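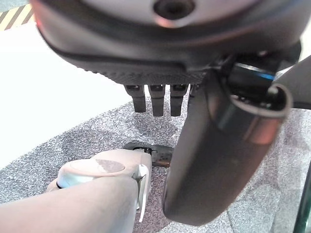
*Dark gray robotic hand, close view from below. Photo: Novlow*

**Bivoscombe, 15 May 2022**

**The household notebooks of the Szilágyi family are now open to readers**

The Bivoscombe Local Archive is pleased to announce that the household notebooks of the Szilágyi family can be read by the public from this week. The collection has 43 notebooks and 109 loose letters. They were written by three generations of women who kept a boarding house in Flemville.

The notebooks tell about everyday matters: the price of flour, the visits of relatives, the illness of a child, the bad roads in February. Some pages were used two times, first for accounts and later for personal notes, and for this reason the reading of them was slow work.

The family gave the collection to the archive in 2000. It was kept in good order, but there was no list of the contents, and readers could not ask for a single notebook. The new catalog was prepared by Anisa Rahman and Thilini Siddiqui. It gives the dates, the writer when she is known, and the main persons in every notebook.

"I grew up with another language, and at first the old handwriting was very difficult for me," said Anisa Rahman. "After some months I knew each writer by the way she made her letter g. I was sorry when I came to the last notebook."

Raquel Coelho, head of the archive, thanked the family for its patience. "They asked us every year when it will be ready. Now we can give them the answer," she said.

The copying of the pages was done by Novlow. Copies of 67 letters can be read on the computers in the reading room. The other letters are in weak condition and can be seen only by appointment.

Readers who wish to see the notebooks should write to the archive one week before the visit and give the catalog number. Pencils are allowed, pens are not. Entrance to the reading room is free.

**Contact for the press:** Sandamali Mondal, Bivoscombe Local Archive, reading room office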